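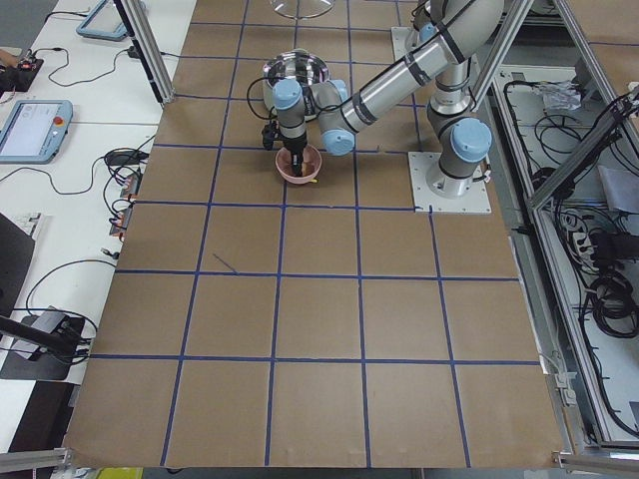
Gripper in the pink bowl, steel bowl waiting behind it.

Print | E-mail

Quick one before the lab closes at 9. Club is back on for August and we finally have a task, bowls! Pick stuff out of one, drop it in another. Sounds dumb, is not easy.

Paper grid is Hongmei's idea. Brown paper, blue tape, whole evening on our knees cutting strips. Worth it tho, now we can say "two squares left" and everybody knows where. Before that it was a lot of pointing and yelling.

Our program is called Dudilel (don't ask, Lucyna named it). 400 lines and maybe half of them are me fixing the other half. Current headache is how deep to go. Too shallow and you get air, too deep and the fingers push the bowl accross the paper. Going down in little steps now, slow but ok.

The Sekmont student meet wants 12 clean transfers in a row. Our best is five. Five!! Wenche says slow the wrist down, Birutė says speed everything up, so we try both tomorow.

Still need: more tape, a second steel bowl, someone who can stay late. Text me if thats you.

Print | E-mail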